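4.2 What the budget left out

Our original equipment plan ran to a single line: one arm, one gripper, delivery included. Shahzad Niazi, who wrote it, maintains that it was correct as far as it went. It went as far as the loading bay.

Quotations were sought from Funmont and Harries in October. The two came so close on the arm itself that the choice was settled by lead time, with Harries promising 14 weeks and Funmont 26. Neither quotation mentioned anything to bolt the arm to. We had assumed a table, of which the department has many, and learned that ordinary tables have views of their own once an arm starts moving quickly.

The second order therefore covered framing, brackets and fixings, and cost more than the gripper. A third covered cables, which had been budgeted at nothing on the grounds that cables are always lying about somewhere. The cheapest items by a wide margin were the things to be picked up. Toy bricks and cubes came to less than the postage on the brackets, and they remain the only budget heading on which we underspent.

We then grouped all spending under 8 headings and compared each with the plan. The arm was on target. Everything that touches the arm, holds it up or gives it something to do was not (Figure 3). Small groups planning a similar purchase may wish to treat the supplier's price as a deposit - we found it a calming way to read an invoice. We would also set aside money for a second order of bolts, having needed roughly 200 more than the drawings suggested.

Figure 3. Gripper over the perforated work surface, with bricks and a cube set out and further blocks kept to the right.

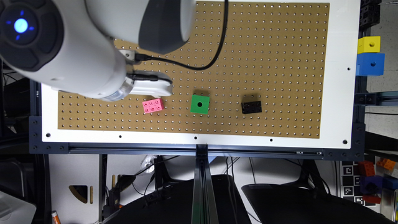

Ifor Craddock objects that none of this is peculiar to robots, and that his last kitchen went the same way.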